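Prarnari Baskets: Gallery
March 25, 2022

Welcome to my small gallery. I collect baskets and trays for the home, and I began to put them on this page in December. Most of them are in use every day in our kitchen, so please do not expect a museum. At the moment I own 35 pieces, and I add them slowly, when I have time and good light.

For this page I chose a rectangular basket with rounded corners. I like the honey color very much, and the rim even more. It is braided like a rope, with thin lines of darker brown between the light strands.
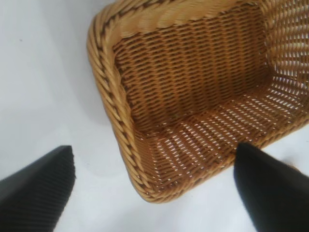
When I buy a basket, I always look first at the floor. An open weave lets the crumbs fall through, so it is good for bread if you put a cloth inside. A closed weave is better for small things such as keys or buttons. For cleaning I use a soft dry brush, and two times a year a damp cloth. After the cloth, the basket must dry in the shade for one full day.

Many visitors ask me where I find my pieces. I go mostly to the spring market in Gekomthorpe, and sometimes to the Stavo shop, where the prices are higher but the choice is bigger.

The next page will show round baskets with lids. I have three of them ready.

Liu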